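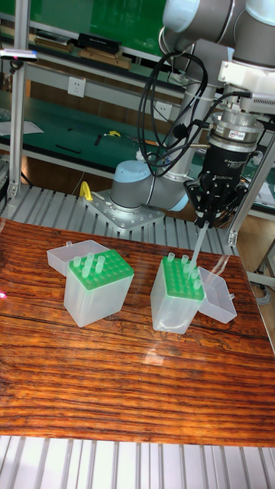
Section 4. Pipette tips: boxes, racks and refilling

Before you begin

This section covers the tip boxes supplied with the Plirnum bench kit. It tells you how to set out a pair of boxes for a sorting or refilling session, how to move tips from one rack to another, and how to put everything away. Storage of liquids and cleaning of the pipettes themselves are dealt with in Section 11.

You will need:
two tip boxes with their racks and lids
enough loose tips, or a part-used box, to fill the working rack
a pair of clean gloves
a lint-free cloth
a waste tub for damaged tips

Note: The kit takes tips of up to 300 microlitres in the standard rack. Longer tips will stand in the same holes but the lid may not close over them. Check the lid before you fill a whole rack.

4.1 Setting out the boxes

1. Wipe the table with the cloth and let it dry. A polished wooden top is fine for dry work, but a box will slide on it more easily than on a rubber mat.

2. Put the two boxes side by side with a gap between them wide enough for your hand. Keep the source box on the right and the box you are filling on the left. Left-handed users can swap them, provided everyone on the bench knows which is which.

3. Open each box by holding the body with one hand and lifting the lid with the other. Do not lift the lid by one corner.

4. Lean the lid against the back of its own box, or lay it down with the inside facing up. Do not put one box's lid under the other box. The rack has to sit level.

5. Press lightly on all four corners of each rack. If a corner rocks, take the rack out, turn it and seat it again.

Caution: Do not carry an open box. The tips are held only by their own weight and will jump out if the box is knocked.

4.2 Moving tips between racks

1. Decide on a starting corner and keep to it. Back left is the usual choice. Filling from the back means you never have to reach over tips that are already standing.

2. Take hold of one tip near its wide end. Never touch the narrow end, even with gloves on.

3. Lift it straight up until the point is clear of the tips next to it, and then move it across.

4. Lower it into its hole with the point going in first. Let go once the collar rests on the rack. There is no need to push.

5. Carry on along the row. Leave no gaps unless you are setting out a pattern for a multichannel pipette, in which case follow the card for that pipette.

Note: A tip that leans is usually caught on the edge of its hole. Lift it and lower it again. If it still leans, look at the point -- it may be bent -- and put it in the waste tub.

Caution: Do not mix tips of different lengths in one rack. The Udico and Tijani tips look much alike when they are standing up, but they do not seat to the same depth on the pipette.

4.3 Dropped or doubtful tips

Any tip that touches the table goes in the waste tub, however clean the table is. The same goes for a tip with a scratch, a flattened point or a cloudy patch on the inside. Tips meant for practice can be picked up and used again, but keep them in a box marked PRACTICE and do not return them to general stock.

If a whole box is spilt, do not try to save part of it. Empty the rack, wash the rack and body in warm water with a mild detergent, and leave them upside down to dry before refilling.

4.4 Closing and storing

1. Check that no tip stands higher than its neighbours.

2. Lower the lid on to the back edge first and bring the front down. You should feel it click. If it does not, open it and look for a raised tip.

3. Write the tip size and the initials of the person who filled the box on the label, for example 300 / MT.

4. Stack boxes no more than 4 high, with the fullest at the bottom.

Note: Part-filled boxes should be kept on the Trevari shelf at eye level and used before a new box is opened. Shelves are checked every Tuesday.

Spare parts

Replacement racks and lids are ordered under part number 71. Lids and bodies are sold separately. Older lids fit the current body but do not click shut, so do not use them on boxes that will be carried between rooms.

Questions about this section should go to Lindsay Treloar. Corrections to the wording go to Muthoni Tanui, who will include them in the next revision in May.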